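9 August 2024

I wanted to write about laundry for a long time, but each time I thought it is too small a subject. Then I spent a good part of a morning with cloths and baskets, and when I came home I had so many thoughts about it that I decided to put them here.

Let me begin with my own bad habit. At home I wash everything on time, I hang everything on time, and then the clean things stay in one big pile until I need them. I take a shirt from the pile, I iron it quickly, and the pile stays. My mother folded each piece while she took it from the line, so in her house a pile didn't exist. I learned many things from her, but this one I didn't learn.

In January I moved to the apartment on the Menari side of town, and the new bedroom is smaller than the old one. The pile had to live on the bed during the day and on the chair during the night. I moved it two times every day, and still I didn't fold it! After some months of this I became ashamed and began to read about how other people organize it. Most of the advice was for families with a separate laundry room, with a long counter and deep cabinets. I have a corridor and a chair.

What helped me more was to handle cloth in a place that isn't my home. When the things aren't mine, I am more patient with them. I don't think "this is my old towel, I should throw it away." I only look at how the fabric behaves.

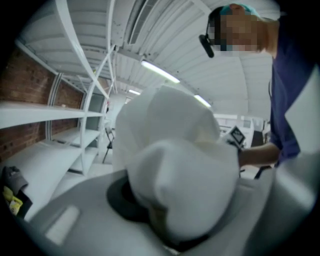
*A white cloth, all bunched up, next to the empty shelves.*

A crumpled cloth looks much bigger than the same cloth when it is flat. I knew this, of course, but I never used this knowledge. If you put crumpled things in a basket, the basket is full very fast, and you believe that you have a lot of laundry. At home I tried it with my usual load. Thrown in, it came up over the rim. Folded only once, in half, without any care for the corners, it stayed well under. I felt a little silly that I had been planning to buy a bigger basket.

The second thing I noticed is about white cloth. White pieces show every fold as a shadow, so you can find the edge more easily than on a dark piece. With my black trousers I turn and turn them to find where the leg begins. Now I start with the white things, when I still have no patience for difficult ones, and I do the dark things when my hands are already in the rhythm. Maybe other people do the opposite. I would like to know.

I also like open shelves more than before. My closet at home has doors, and behind doors I allow everything. If I had an open white shelf in front of a brick wall, I think I would be a more orderly person, but it is possible that I would only have a visible mess. My apartment has no brick, so I will never find out.

About baskets I have more to say, because I looked at a lot of them this summer. At Eichhorn, the household store near the bus station, there was one shelf of laundry baskets and I stood in front of it for a long time. The closed kind looks nice but I forget what is inside. The folding kind made of fabric falls over when it is half full. In the end I bought nothing that day and went home by foot, a little angry with myself.

Later I understood that I need two baskets of different kind, and that they should never exchange their jobs. A round one for clothes, which can stand on the floor close to where I sit, and a mesh one for the pieces I don't know what to do with - the single socks, the cloth with a stain, the printed thing that I like but never wear. Before, these pieces went back to the pile again and again, and they made the pile feel endless.
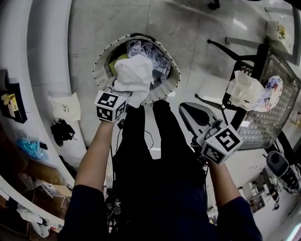 So the rule in my home is now very simple. I sit on a chair, the round basket stands in front of my feet, and the mesh basket is at the side where I can reach it without getting up. If I look at one piece for too long, it goes to the mesh. When the mesh basket is full I must decide about everything in it, and I am not allowed to move one piece back to the clothes. It became full three times until now. The first time was hard. I had kept a pillowcase from my student room in Naton, very thin, and I was sad about it for one evening. I cut it into five cleaning cloths and one of them is in use under the kitchen sink.

I should also mention the height. For years I folded on the bed, bending over, and after ten minutes my back hurt and I stopped. I thought I was lazy. Sitting is better for light things like shirts and kitchen cloths. For bed sheets I still stand, and I hold two corners under my chin, as my mother did, although I know it isn't elegant.

One question I couldn't solve is the fitted sheet. I watched a video about it so many times that I can repeat the words, and my result is still a ball. I put the ball inside its pillowcase and close the pillowcase, and from outside it looks quite proper. If a guest opens my closet, he will see only this.

Next week I want to go to Roritetti, where they sell simple household textiles by weight, and look for kitchen cloths which are all the same size. Mine are all different, and when I stack them, the stack leans to the left. I measured them yesterday evening and wrote the sizes on the back of an envelope, and the envelope is now on the refrigerator so that I will not forget to take it with me.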